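Cirklow Forum > Coffee corner, serving and small catering
Topic: Paper cups stick together in the stack, what do you do?

padeo_marie wrote:
Hello all. We open a small drinks table in August for the street market and I bought paper cups in a big box. My problem is simple. When I take one cup from the stack, two or three come with it. The people in the line wait while I pull them apart with my nails. I have tried to twist, I have tried to blow between them. Is it the cups or is it me?

oldkettle replied:
It's the cups. Cheap ones have a thin rim and they get squeezed in the box. Buy better cups.

Mansa Arthur replied:
I do not fully agree with oldkettle. I have served from expensive cups that stuck very badly and from cheap ones that came off easily. In my experience two things matter more: how the stack was pressed in transport, and how it stands on your table. If you push the sleeve of cups down into a holder with force, you make the trouble yourself. I let them slide in by their own weight.

Also please check if your cups have an outer sleeve with ridges. The ridged kind stacks with bigger gaps between the rims, so the finger finds a place to go. The smooth kind closes more tightly.

padeo_marie replied:
Thank you Mansa. Mine are smooth, single wall. What holder do you use? I have only a plastic tube from Kerkeder that goes on the wall, and at the market there is no wall.

Mansa Arthur replied:
I use a wire one that stands on a round base. The cups are open to the hand on the whole upper part and only the lower part is held. I prefer this for a table, since you can hold the stack with one hand and lift the top cup with the other. For the ridges and the stack, please look: 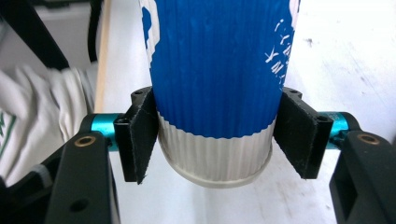 Blue cup with the ridged sleeve, and the white stack in its wire holder:

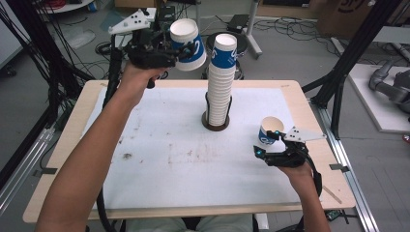
My advice is to keep the stack shorter than you think you need. A high one leans when somebody touches the table, and on a market table somebody always touches. I refill often and keep the rest of the cups in their plastic under the table, closed, so no dust comes in.

For taking the cup: hold by the outside, low, never with a finger inside the mouth. A small turn first, then lift. If you lift straight without the turn, the next cup follows.

oldkettle replied:
Wire holders are a nuisance outdoors. The first wind and your cups are in the next street. A closed tube is cleaner also. I paid 18 for mine and it has lasted for years.

Mansa Arthur replied:
About the wind you are right, I should have written that my table is inside. For the street I would put something heavy near it, or use your tube. About clean, I think it depends. I have seen tubes that were not washed for a whole season.

sarpong_a replied:
Adom Sarpong here, from the Laryea hall kitchen. We do both. Tube for the water, wire holder for the coffee. One question that was not asked: do you stack mouth up or mouth down? We had a long discussion about it in our kitchen and it did not finish well. I am for mouth down, because of dust. But my colleague says the rim touches the base and this is worse.

padeo_marie replied:
I never thought about this. I put mouth up because they come so from the box.

Mansa Arthur replied:
Mouth down for me, and I take away the lowest cup at the end of the day and use it for pens. Then it does not matter what the base touched.

oldkettle replied:
Wasting a cup every day! With a box of 50 this is something.

sarpong_a replied:
With a box of 50, yes. We buy by the large carton and the last count in our cupboard was 542, so one cup for pens will not hurt us. But we have now very many cups with pens.

padeo_marie replied:
I did a test this evening at home. I turned the stack over, loosened every cup a little and put it back without pressing. Then small turn and lift, like Mansa wrote. Two still came together now and then, but much less. I will look for a wire holder and also something heavy against the wind. Does somebody know if the base can be screwed to a board? My table is a folding one and it shakes.

sarpong_a replied:
Ours has no holes in the base. We put a piece of the rubber net under it, the kind for drawers. It is enough if nobody leans on the table.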